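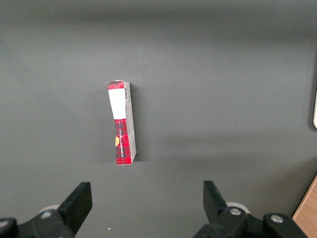

Rapport de projet - L'emballage carton dit-il vraiment quelque chose au consommateur ?

1. Point de départ

Le sujet proposé au semestre demandait de « mesurer l'influence de l'emballage sur la perception de qualité ». La formule suppose que cette influence existe, ce que notre groupe n'était pas prêt à admettre d'avance. Les articles lus en cours reposent souvent sur des échantillons d'étudiants, interrogés en salle, sur des produits qu'ils n'achèteront jamais. Notre enquête a le même défaut, autant l'écrire tout de suite.

2. Méthode

Nous avons retenu 3 marques de thé en sachets : Trevow, Geddale et Melis. Le questionnaire a été rempli en mars par 80 personnes, dans le hall du bâtiment et à la sortie du restaurant universitaire, entre midi et 14 h. Chacune devait noter la qualité supposée du produit sur dix, puis estimer un prix. La moitié voyait l'étui en carton, l'autre seulement le nom de la marque imprimé sur une feuille blanche.

Il a fallu écarter 31 questionnaires, dont la deuxième page n'était pas remplie. C'est beaucoup. La mise en page y est sans doute pour quelque chose : la question sur le prix était au verso et rien ne l'annonçait.

3. Résultats

Pour Trevow et Geddale, les notes sont pratiquement les mêmes avec ou sans l'étui. Pour Melis, l'étui fait monter la note, mais les réponses sont si dispersées que nous ne savons pas quoi en tirer. L'écart disparaît d'ailleurs quand on retire les gens qui disent acheter déjà cette marque.

Le prix estimé varie surtout avec l'âge des répondants. Notre hypothèse de départ - un carton rigide et des couleurs franches feraient « plus cher » - n'est donc pas confirmée. Elle n'est pas réfutée non plus, vu l'effectif restant.

4. Ce que disent les professionnels

La documentation commerciale de l'agence Jitar affirme que presque 60 % des décisions d'achat se prennent « par l'emballage ». Aucune source n'est donnée. Nous avons écrit pour demander l'étude d'origine et reçu en retour la même plaquette. Ce chiffre ne figure donc pas dans notre discussion.

5. Limites et suite

Un vrai test demanderait des achats réels, avec de l'argent, en magasin. Il faudrait aussi séparer la forme de l'étui et sa couleur, que notre protocole mélange. Le questionnaire corrigé, sur une seule page, est joint en annexe avec le tableau des réponses conservées.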